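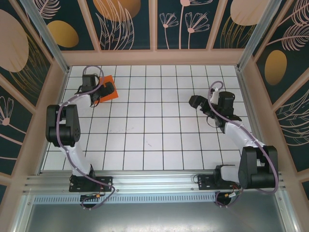 Orange square on white tiles, with botanical drawings on the teal walls

Print this page | E-mail this page

Driving from Dultmont to Kundari in December, is the coast road worth it?

Ivan Tymoshchuk
Hello all! My wife and I have 3 days and a small rental car, and everyone raves about the coast road (the bays, the little bakeries...). Is it too slow with a stop at Pillay?

Bohdana Harasym
Oh, do take it, you'll love it! It's over 70 miles longer than the inland way, but the stretch after Pillay, with the hills dropping right down to the water, is my favorite drive anywhere. Fill up before you leave Pillay and book your bed early. We stayed 13 nights one winter and still didn't want to go home.

Prindotard
inland is faster. coast is nice if no fog

Print | E-mail to a friend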